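To: wardrobe-list
From: Parisa Abbasi
Subject: Re: Storage of bow ties, Vallside concert wardrobe

Dear colleagues,

Thank you to those who replied to the June notice. The wardrobe office has considered the question raised by Mr. Safavi, whose message is quoted here for members who joined the list later.

> Amirhossein Safavi wrote:
> At present all 47 bow ties are kept in one drawer at
> Vallside. Before the last concert it took 20 minutes to
> separate the straps, and two ties had to be pressed again.
> Could the office say whether they are to be hung or laid
> flat? The Pondel ensemble hangs theirs, I am told, but I
> have not seen how it is done.

Bow ties will in future be hung. The drawer will be kept for cummerbunds only. The following procedure applies to the black pre-tied bows with a neck strap. Self-tie bows remain with Mr. Heydari and should not be placed with the others.

1. Before hanging

Lay each tie flat on a clean surface and close the neck strap so that it forms a loop. Check the stitching behind the knot -- this is where most of our repairs have been needed. Ties requiring repair go to Fatemeh Talebi in a marked envelope.

2. Hanging

Place the strap over one spoke of the rack and let the bow hang free. Please do not wind the strap around the center pole. A wire rack of the spindle type is suitable, and takes up little room on a shelf.
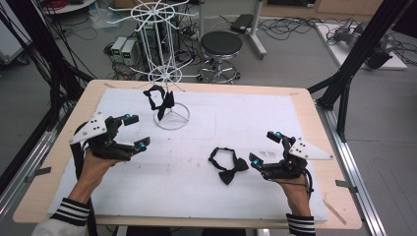 3. Issue and return

Ties are issued by the section leader and signed for. They should be back on the rack within 5 days of a performance. Kacper Makowska holds the sign-out sheet for the Kiani hall and will accept returns there until 2 p.m.

Questions concerning sizes or replacement straps may be sent to this list.

Sincerely,
Parisa Abbasi
Wardrobe Office, Vallside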